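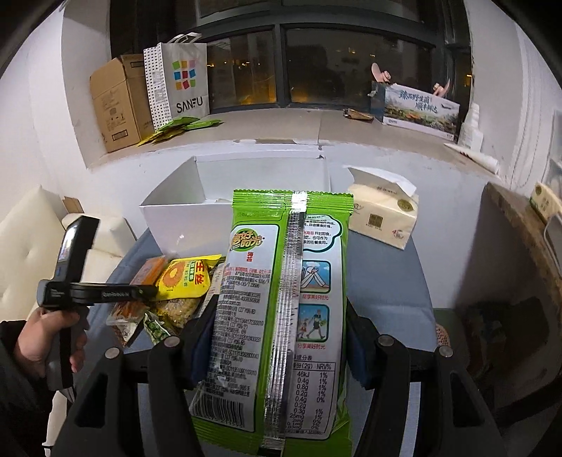 A downline (you'll also see "organisation" or "team", depending on who is selling) is everyone who sits below you in a network marketing scheme: the people you signed up, the people they signed up, and so on down. The person who brought you in is your upline. I've been in two of these companies and out of both, so I'll explain it the way I wish it had been explained to me.

Types of plan

The shape of your downline depends on the pay plan. A unilevel plan is the easiest to follow. Everyone you recruit goes straight under you, on your first level, and you can have as many of them as you like. Detberg, the first company I joined, ran one of these and I could draw it on the back of an envelope.

A binary plan only lets you have two people directly below you, so you end up with a left leg and a right leg. Anyone extra gets pushed further down — this is called spillover, and you'll hear a lot about it at meetings! Patholm used a binary and it took me most of August to understand my first statement. You're normally paid on the weaker leg, so a huge left side with a sleepy right side earns you very little.

Then there's the matrix, which fixes both the width and the depth. I've never worked in one, but Idahosa had a matrix when I looked at joining, and their leaflet needed a second leaflet to go with it.

How the money works

Products are given a points value, usually called volume, and it's hardly ever the same as the price. Your own orders make personal volume, and everything bought below you adds up to group volume. Hit a set figure in the month and you move up a rank, or keep the one you've got. At Patholm the first rank worth having needed 2,000 points. I finished one month on 1,992 and got paid at the lower rate, and yes, I did ring them up about it.

Commission is then a percentage of the volume on each level, and it tends to shrink as you go deeper. Breakaway plans add another wrinkle: once somebody below you reaches your rank, their whole group can split off and you get a smaller override on it.

Size and drop-out

A big downline can be a very quiet one. The largest mine ever got was 900 names on the screen, mostly through spillover, and 15 of them were ordering in a normal month. Ask for active members whenever someone quotes you a total. Companies differ on what counts as active too (at Detberg one small order a year was enough).

When a member leaves, some firms move the people below them up a level, which is known as compression or roll-up. Others leave the gap where it is. It's in the terms somewhere, normally near the back.

Legal position

Rules vary from country to country, but the usual test is where the money comes from. Paying people mainly for recruiting is treated as a pyramid scheme in a lot of places — selling goods to real customers is the part that keeps a company on the right side. If you're asked to buy a large starter stock, check the buy-back terms before you sign anything.

Related articles
Upline
Binary compensation plan
Spillover
Autoship
Personal and group volume
Kekden (company)
Pyramid scheme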